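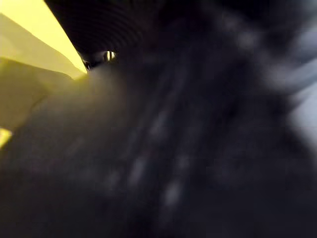 I do my sorting on the floor. I've tried the bed, and by evening I have to move everything off it to sleep, so the piles get mixed together again and I've lost the afternoon. I've tried the kitchen table too. It's too small and there is always mail on it.

21st August was set aside for the back room. We moved into the apartment on Kahsay Street in March, after a drive of roughly 4,000 miles if you include the wrong turns and the detour for the storage unit, and the back room was where everything went that didn't have a place yet. By summer you could get the door open and reach the window, and that was it.

I started with the clothes and other soft stuff. Most of what I own is dark, which I like when I'm getting dressed and don't like when I'm sorting. Black and navy look the same in that room until late morning. I had a pair of navy pants in with the black ones for a good hour before I carried them to the hallway and saw what they were. So now I do darks first, while I still have some patience, and I do them as close to the window as I can get.

Keep, give away, fix. Those are the piles. I used to have a "maybe" pile and it always turned into the biggest one, and then it went back in the box. The fix pile is supposed to be dealt with within the week. It had a jacket in it with a torn lining, a couple of shirts missing buttons, and a knit hat I have been meaning to mend for years.
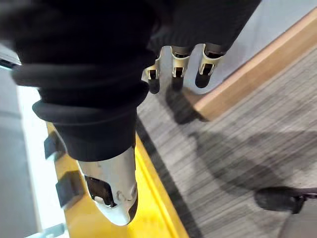 Photo: Kerner

Knits take longer than anything else. A thick rib won't stay folded in a drawer and it stretches out on a hanger, so I've gone over to rolling. Lay it flat, fold the sleeves in, fold it in half the long way, and roll from the bottom hem up to the neck. It takes up more room than I'd like. I bought a set of vacuum bags from Prodisex last winter to get around that, and two of them had let the air back in by spring. The others are holding. I wouldn't put anything with wool in them for more than a season either way.

The shelving came from Beteck, the 3 shelf unit, and it's fine. The instructions show the feet going on last but it's a lot easier to put them on before you stand it up. It was supposed to go under the window. The radiator sticks out further than I had measured, so it's on the left wall, and the chair that was on the left wall is in the bedroom for now.

The paper was a separate job and I only got through part of it. I found the receipt for the move, $3,349, along with the quote, which was a good bit lower. I also found the manual for a dehumidifier we left behind, and a bill for $1,139 from when we had the car's transmission looked at. I kept the receipts and recycled the manual. The rest of the paper is in one box with the date on it and I'll do it when it rains.

If you're doing the same thing, put down a mat or a folded blanket before you kneel. I didn't for the first couple of hours and my knees were sore through Monday. Also have the giveaway bags open before you start. When I have to get up and find a bag, I end up talking myself into keeping whatever I'm holding.

The giveaway bags are in the trunk of the car. The drop-off place on the next street doesn't take bedding anymore, so the old comforter is still in the hallway, and I need to call the animal shelter to ask if they want it. Buttons are on the shopping list. The hat is still in the fix pile.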